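Bench notebook, packing room, Grekbridge
March 14, 2019
Entry by S. Strobel, read by L. Ackermann

Continuing with the orange detergent bottles. Question for this round is label wear and how the bottles should lie on the packing table before they go into cartons. Theano wants one layout written up before the June order, which is 3,000 units and won't wait for us to argue about it.

Table set up with the green surface clear on the right and yellow plastic sheeting on the left, taped down. Bottles on their sides throughout. Upright was dropped last week after too many tipped when the cartons were slid past.

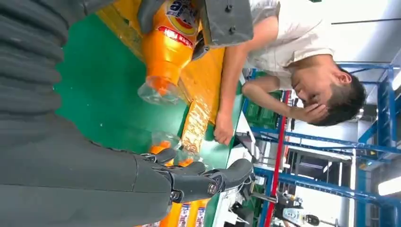 Sheeting grips better than the bare green. A bottle set down on the green will roll a little if the label side isn't underneath, so for now the rule is label up on yellow, label down on green. Not happy with two rules for one table. Dörte suggested covering the whole top, but then we lose the colour change as a guide for where a row stops.

Label notes. Paper stock scuffs at the upper edge first, then lifts, then tears. Once it has torn there is no point pressing it back. Small print at the end of the label goes next and becomes hard to read well before the large characters do. Graded on the Eichhorn sheet, wear on a bottle like that is a reject for shipping but fine for layout work, so keep them in the practice box.
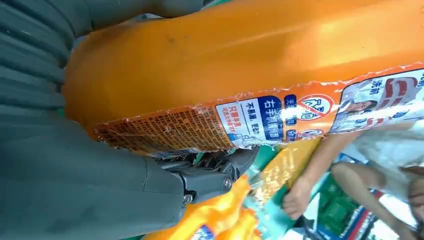 Practice box now holds 20. Solveig has marked the lid. Please don't top it up from saleable stock.

Layouts tried:
A — all caps pointing the same way. Quick to set, easy to check, but the necks leave a gap down one side of the carton.
B — caps facing inward, pair against pair. Closes the gap. Slower, and the person on the far side of the table has to reverse everything in their head.
C — alternating. Abandoned after the first carton, too many errors.

B is the one to pursue. The yellow/green boundary works as the centre line, with caps toward it from either side.

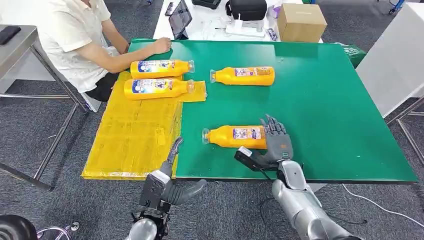 Materials

Shrink film: still on the Clultanora roll, 300 mm. Creases at the neck but holds.
Tape: the sheeting lifts at the front edge by mid-afternoon. Needs 2 strips there instead of one.
Caps: check the clear cover is seated before the bottle is laid down. A loose one is hard to spot afterward.

Plemimico has quoted for a heavier sheet in the same yellow. Leonie has the sample in her drawer and will cut it to size when the current one comes up.

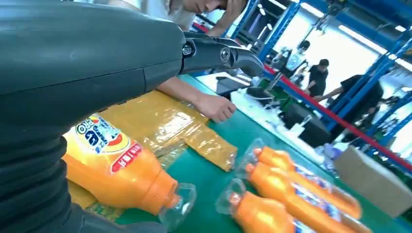
Orange bottle on its side, clear cover over the cap end. Yellow plastic underneath.

To do: rerun B with wrapped bottles only, re-tape front edge, ask Theano whether the label supplier can trim the upper edge lower on the shoulder.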